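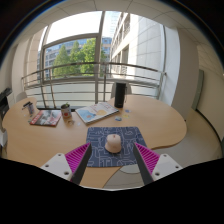

Semeck研究所机器人软件部招聘启事（操作控制、感知、规划与工具链方向）

一、单位与部门

Semeck研究所机器人软件部负责研究所全部操作类机器人的软件研发与维护，下设控制组、感知组、规划组和工具链组。部门与Ngô实验室长期合作，共用Dirkport软件平台：部门负责平台主干代码与版本发布，Ngô实验室负责部分学习算法的研究及其在平台上的验证。

Dirkport平台包含实时控制层、状态估计与感知模块、任务与运动规划模块、数据回放与评测服务，以及面向操作员的标注和检查界面。其中数据处理与评测的命令行工具单独维护，代号Stasto，供所内各课题组使用。

因平台进入下一版本周期，现面向社会公开招聘全职研究工程师，共六名，另设实习岗位若干。录用人员与研究所签订正式劳动合同，工作地点为研究所主楼及相邻实验楼，不接受全程远程办公。

二、平台现状与本期工作

应聘者常在面试中询问平台目前的状态，现将主要情况说明如下，供投递前参考。

控制层现以C++编写，机械臂侧采用阻抗控制与位置控制两种模式，模式切换由状态机统一管理。夹爪控制与手臂控制目前分属两个进程，通过共享内存交换指令，时间戳由主控机统一签发。本期计划将两者合并到同一调度器之下，并重写看门狗与限位保护部分的代码。该部分历史较久，注释不全，入职者需要具备阅读旧代码的耐心。

感知模块以手持夹爪和机械臂末端相机的数据为主要输入。末端相机采用广角镜头，画面边缘畸变较大，手指在画面中长期占据固定区域，需要以掩膜处理。现有的标定流程依赖人工检查，更换手指或支架之后须重新标定，耗时较长。本期计划完成自动标定检查，并将掩膜的生成纳入标定流程，由程序随标定文件一并输出。

轨迹重建是感知组的另一项重点。手持夹爪在日常室内环境中采集的序列，常见问题有大面积玻璃窗、强逆光、反光金属件以及弱纹理的浅色桌面。现有视觉惯性里程计在上述条件下仍有丢失跟踪的情况。部门整理了一套困难序列，共1511段，作为每次算法改动的必测集合。入选该集合的序列不得随意删除，变更须经感知组与工具链组双方签字。

规划模块包括抓取候选生成、无碰撞轨迹规划和任务级重规划三部分。抓取候选生成已由Ngô实验室的学习方法替换了原先的几何方法，但几何方法仍保留为回退路径。任务级重规划目前采用行为树实现，节点数量增长较快，部分子树存在重复。本期需对行为树进行梳理，并补充离线仿真用例。

工具链组维护Stasto及其后端服务，内容包括原始数据的解包与时间对齐、序列切分、质量检查、标注任务分发、训练集导出、回归评测和结果汇总。Stasto每晚对主干分支执行一次完整回归。完整回归现需要6小时，若中途失败须从头开始，本期须实现断点续跑。评测报表的格式由各组自行约定，字段命名不统一，也在本期整改范围之内。

三、招聘岗位

（一）机器人控制软件工程师，两名

岗位职责：
1. 负责Dirkport实时控制层的设计、开发与维护，完成手臂与夹爪调度器的合并工作；
2. 编写并维护阻抗控制、力控抓取、轨迹跟踪等控制算法的工程实现；
3. 负责看门狗、限位、急停响应等安全相关代码，配合研究所安全部门进行检查；
4. 参与学习策略在真机上的部署，处理推理延迟、动作插值和指令平滑等问题；
5. 编写接口文档与故障处置手册。

任职要求：
1. 自动化、机械电子、计算机或相近专业硕士及以上学历；具有三年以上相关工作经历者，可放宽至本科；
2. 熟练使用C++，了解实时Linux环境下的线程调度、锁与内存管理；
3. 掌握刚体运动学与动力学，能够独立推导并实现常见控制律；
4. 有真实机械臂或移动机器人调试经历，仅有仿真经历者请在简历中注明；
5. 熟悉至少一种工业现场总线者优先。

（二）机器人感知算法工程师，一名

岗位职责：
1. 负责末端相机与手持夹爪相机的内外参标定、时间同步标定及标定质量自动检查；
2. 改进视觉惯性里程计在室内逆光、反光和弱纹理条件下的稳定性；
3. 负责夹爪开合宽度、指尖位姿等量的视觉估计；
4. 维护困难序列集合，分析失败原因，并定期在组内通报；
5. 与工具链组共同确定数据质量检查的阈值与规则。

任职要求：
1. 计算机视觉、机器人、测绘或相近专业硕士及以上学历；
2. 熟悉多视图几何、非线性优化与滤波方法，读过并修改过至少一个开源SLAM或里程计系统的代码；
3. 熟练使用C++与Python；
4. 熟悉广角及鱼眼相机模型，能够说明不同模型的适用范围；
5. 能够对失败案例进行细致的逐帧分析。

（三）任务与运动规划工程师，一名

岗位职责：
1. 维护运动规划模块，改进碰撞检测的速度与保守程度之间的配置方式；
2. 梳理任务级行为树，合并重复子树，制定节点编写规范；
3. 将学习方法输出的抓取候选与几何回退路径接入统一的评分接口；
4. 建立离线仿真用例库，覆盖桌面整理、取放、开合容器等常见任务；
5. 参与真机联调，记录规划失败的触发条件。

任职要求：
1. 机器人、计算机、控制或相近专业硕士及以上学历；
2. 熟悉基于采样与基于优化的运动规划方法；
3. 有行为树、状态机或任务规划语言的使用经验；
4. 熟练使用C++或Python之一，另一种能够读懂并作简单修改；
5. 有团队共用代码库的开发经历，熟悉代码评审流程。

（四）机器人数据与工具链工程师，两名

岗位职责：
1. 负责Stasto命令行工具及后端服务的开发与维护；
2. 实现夜间回归的断点续跑、失败重试与结果缓存；
3. 负责多传感器数据的解包、时间对齐、切分与导出，保证同一份原始数据在不同版本工具下的处理结果可以追溯；
4. 维护标注与检查界面，根据操作员反馈改进快捷键、回放控制和批量操作等功能；
5. 统一评测报表字段，编写迁移脚本，协助各组完成切换；
6. 管理部门计算节点上的作业队列与存储配额。

任职要求：
1. 计算机、软件工程或相近专业本科及以上学历，两年以上工程经历；
2. 熟练使用Python，了解C++或Rust；
3. 熟悉Linux系统、容器、持续集成与常用数据库；
4. 有大规模视频或传感器数据处理经验者优先；
5. 具有前端开发经验者，请在简历中附上可供查阅的作品。

本岗位不要求机器人专业背景。入职后由控制组和感知组安排坐标系、时间戳与标定基础知识的培训。

（五）实习岗位

各组均接收在读硕士生和博士生实习，高年级本科生可申请工具链组实习。实习期不少于四个月，每周到岗不少于四天。实习生须由所在院系出具同意函。实习期间的题目由所在组指定，申请人可在求职信中提出意向，但不保证满足。

四、各岗位共同要求

1. 遵守研究所各项规章制度，具有良好的职业操守；
2. 具备良好的中文书面表达能力，能够独立撰写设计说明与测试报告；能够阅读英文技术文献，并以英文与合作方进行日常邮件往来；
3. 能够接受每季度一次的轮值安排，轮值期间负责处理夜间回归失败与真机故障工单；
4. 进入实验楼操作机械臂者，须先通过安全培训与上机考核。考核不合格者可补考一次，补考通过之前不得单独上机；
5. 对采集数据中可能出现的室内环境、窗外建筑及人员影像，严格按照研究所数据管理规定处理，不得自行拷贝、外传或用于部门以外的用途。

五、工作方式

部门实行小组负责制。各组每周召开一次例会，部门每月召开一次联调会，由各组轮流主持。代码合入主干须经两人评审，其中至少一人来自其他组；涉及安全保护的代码，须经控制组组长批准。

真机机时由预约系统统一分配，每个时段45分钟，可连续预约两个时段。联调周期间由部门统一排期，个人预约暂停受理。上机结束后应将手臂回到停放位、登记手指型号与标定文件编号，并上传运行日志。未登记标定文件编号的数据，Stasto将拒绝入库。

部门工作时间为上午九时至下午五时三十分，午间休息一小时。确因上机安排需要在晚间工作的，按研究所规定调休。

研究成果的发表须经部门审核。工程师可作为作者参与论文，署名顺序按照实际贡献由课题负责人商定，有异议的可提交部门会议讨论。平台中已批准开源的部分，由工具链组统一对外发布和维护，个人不得以研究所名义另行发布。

六、聘期与待遇

1. 全职岗位首期聘期三年，含试用期六个月。聘期届满前由部门组织考核，考核合格者续签；
2. 薪酬按照研究所工程技术序列执行，依据学历、工作经历及面试评定结果确定级别，具体数额在录用谈话中告知；
3. 按国家规定缴纳社会保险与住房公积金，享受带薪年休假、年度体检及午餐补贴；
4. 符合条件的外地录用人员可申请研究所周转公寓，租住期限不超过两年，房源不足时按照报到先后轮候；
5. 每人每年可申请参加一次国内或国际学术会议，差旅费用由部门承担，需提前提交参会说明；
6. 实习生发放实习津贴，办理门禁与食堂卡，不提供住宿。

七、应聘材料

应聘者应提交下列材料，合并为一个PDF文件：

1. 个人简历，注明应聘岗位、最快到岗时间及联系方式；
2. 求职信一份，说明本人经历与所应聘岗位的关系，篇幅不超过两页；
3. 学历、学位证书扫描件，在读学生提供成绩单；
4. 代表性工作一至三项，可为论文、代码仓库、技术报告或产品文档。多人合作完成的，请逐项写明本人承担的部分；
5. 项目摘要一份，限200字，叙述本人处理过的一个软件故障，写明现象、定位过程与修复方法。涉及原单位保密信息的，请自行隐去；
6. 两位推荐人的姓名、单位与联系方式。研究所仅在面试通过之后联系推荐人，并会事先告知应聘者。

每位应聘者可申报一个第一志愿和一个第二志愿。第一志愿未通过材料审核的，材料自动转入第二志愿所在组。控制岗与规划岗的笔试内容有所重叠，同时申报两岗者只需参加一次笔试。

八、选拔程序

（一）材料审核。由各组组长与人事部门共同进行，审核结果以邮件通知，未通过者同样会收到回复。

（二）编程测试。线上进行，限时三小时，可查阅公开文档，不得由他人代做，也不得使用代码自动生成工具。控制岗考查数值计算与并发，感知岗考查几何与优化，规划岗考查搜索与碰撞检测，工具链岗考查数据处理与异常恢复。测试题目均附有输入输出样例。

（三）技术面试。由三名面试人员组成面试小组，其中一名来自应聘岗位以外的组。应聘者先就代表性工作作二十分钟报告，随后回答提问。面试小组会就项目摘要中所述的故障进一步询问细节，请提前准备。

（四）现场实践。通过面试者到研究所参加半天的现场实践，在工程师陪同下完成一项小型任务。控制岗为在仿真环境中排查一处调度问题，感知岗为分析一段跟踪失败的序列，规划岗为修改一棵行为树，工具链岗为给Stasto增加一个质量检查项。现场提供计算机与开发环境，应聘者不需要自带设备。外地应聘者的往返交通费按研究所标准报销，请保留票据。

（五）录用审批与公示。拟录用人员名单在研究所网站公示，公示无异议后发放录用通知。

实习岗位只进行材料审核与一次线上面试。

九、报名方式与时间

请登录研究所招聘系统，选择“机器人软件部”，填写申请表并上传材料。文件命名格式为“岗位名称_姓名_第一志愿”。系统上传确有困难的，可向人事部门申请通过邮件提交，申请应在截止时间之前提出。

报名于12月底截止，以系统提交时间为准。编程测试安排在次年1月，技术面试与现场实践在次年2月至3月陆续进行，预计4月起报到。实习岗位全年受理，按收到材料的先后顺序审核。岗位招满后，系统中的对应条目将关闭，已提交的申请继续按程序审核并回复。

十、其他事项

1. 研究所对应聘材料严格保密。未录用人员的材料保存一年后销毁，本人要求提前销毁的，可向人事部门书面提出；
2. 应聘者应对所提交材料的真实性负责，凡弄虚作假者，一经查实即取消资格，已录用的解除合同；
3. 研究所各岗位面向所有符合条件的人员开放，不因性别、民族、宗教信仰、婚育状况或身体残疾设置限制。面试或现场实践中需要便利安排的，请在申请表备注栏中写明；
4. 本次招聘不收取任何费用，研究所未委托任何中介机构代为招聘；
5. 与研究所现有工作人员存在亲属关系的应聘者，应在申请表中如实填报，相关人员在选拔过程中予以回避。

联系人：Hường Hà（机器人软件部，招聘事务）
咨询受理时间：工作日上午九时至十一时三十分，下午二时至四时三十分

有关岗位内容的技术问题，请在招聘系统留言栏中提出，由对应小组统一答复。有关合同、薪酬级别、落户及公寓的问题，请直接咨询人事部门，各小组不作解答。

Semeck研究所
机器人软件部　人事部门

附：申请表填写说明

“工作经历”一栏请按由近及远的顺序填写，间断超过半年的应注明原因。“编程语言”一栏请填写使用年限和最近一次使用的时间，不必填写熟练程度等级。“真机经历”一栏请写明机械臂或移动平台的类型、本人承担的软件部分以及累计上机时间，没有相关经历的填“无”，该栏填“无”不影响工具链岗的材料审核。“可公开代码”一栏填写仓库地址，仓库须在审核期间保持可访问状态，私有仓库请为审核人员开通只读权限。

申请表提交后，在报名截止之前可修改一次。修改后原提交时间作废，以最后一次提交的内容为准。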